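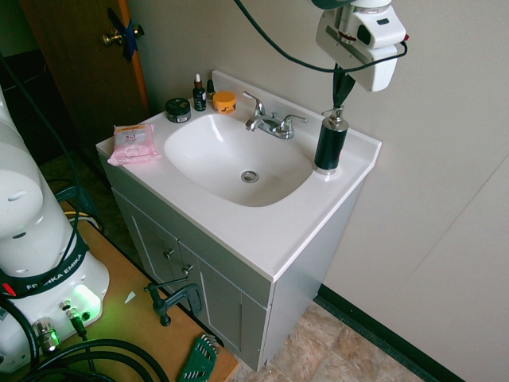 The guest bathroom counter: skin care to the left of the faucet, wipes at the front corner, soap pump on the right.

Keeping a Small Bathroom Counter in Order: Your Questions

Last updated: May

We get a lot of mail about bathroom counters at Navalwood, far more than we ever get about kitchens, and many of the same questions come around again. Ghazala Dhanial has gathered them up here and answered them as fully as she can, so pour yourself some coffee.

How much should I leave out on the counter?
Whatever you reach for every day, and I'd let that be the rule for the whole family. If you use a cream once a month, it will be perfectly happy in the cabinet. I like to leave the front edge of the basin clear on both sides so there's somewhere to put your glasses down while you wash your face.

Which side should the soap go on?
The side of the hand you pump with, usually the right. Keep it back a little from the edge, and wipe underneath when you do the sink, or you'll get that sticky ring we all know so well!

My dropper bottles keep tipping over. Any ideas?
Oh, I sympathize. Stand them against the backsplash with the wider jars and tubs on either side, a bit like bookends. If you have children or a curious cat, a shallow tray with a lip is worth having. Mine is 13 inches long and came from a yard sale in Buvdale.

Do face wipes dry out if the flap doesn't close?
They do, and quite quickly. Press the flap down with your thumb all the way around, and if it has lost its stick, put the whole pack in a zip bag. Lenni Räsänen wrote to us from Gremonia to say he stores his upside down, and I've been doing the same ever since.

What do you clean a glossy white top with?
Warm water, a drop of dish soap and a soft cloth, and then a dry towel for the faucet so it doesn't spot. Please don't use scouring powder, however tempting it looks on toothpaste. Go along the seam behind the faucet with an old toothbrush every couple of weeks.

And inside the cabinet?
Tall things at the back, spare soap and tissue at the front, and nothing pushed up against the pipes. I keep a folded towel on the floor of mine, which once told me about a slow drip well before I'd have noticed it myself.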